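How to visit the Dinness lantern evening without a long queue

Every October the old gardens at Dinness are lit with paper lanterns, and many visitors come only for this. I have been there four times, and I would like to explain how to plan the evening.

First, buy the ticket before you travel. The office beside the gate closes early, and the machine there takes only coins. The garden ticket costs 20 and the ticket with the boat costs 65. For families the garden ticket is enough.

Second, take bus 361 from the station and get off at Bozkurt Bridge, one stop before the main gate. From there a path goes along the water to the small east gate, where the queue is much shorter.

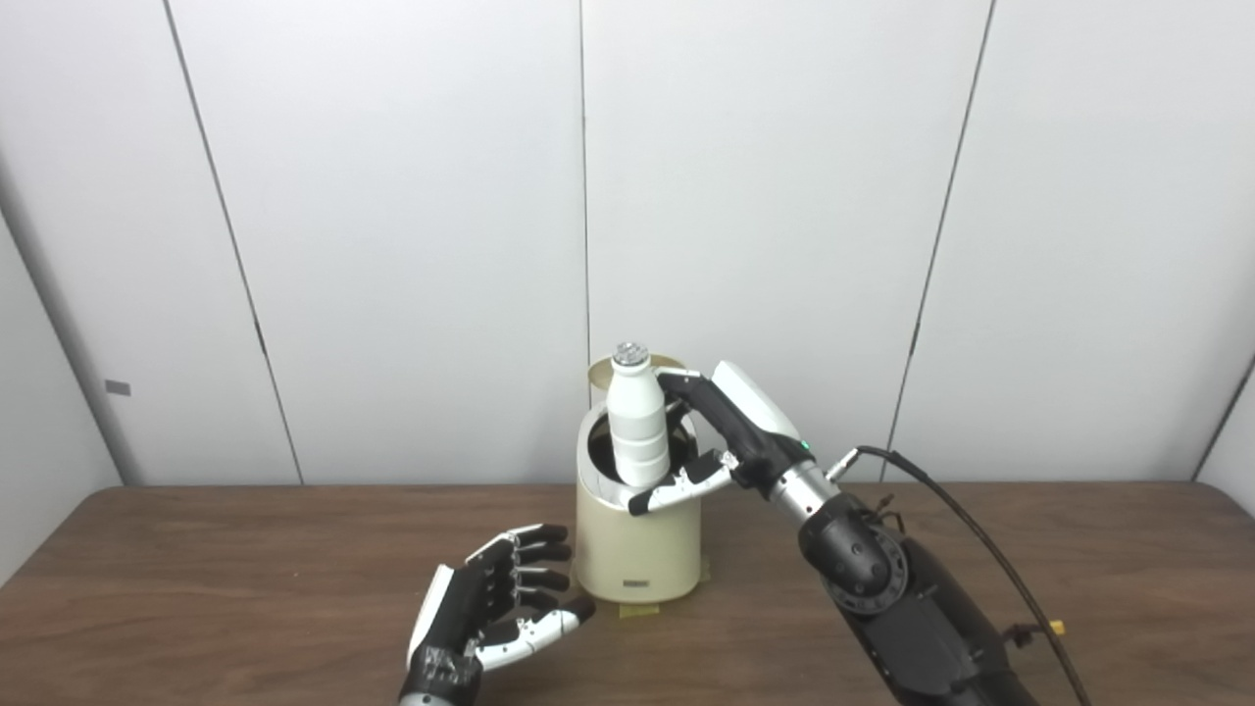
Tülin Özkan wrote to me that the east gate was closed last year when it rained, and that she had to walk back to the main gate with two tired children. She advises to ask the bus driver before getting off.

Third, start at the upper pond and walk down. Most people do the opposite, so you will meet them only in the middle. Wear warm shoes, the stones near the water are cold after sunset.

The last bus leaves at ten from the main gate.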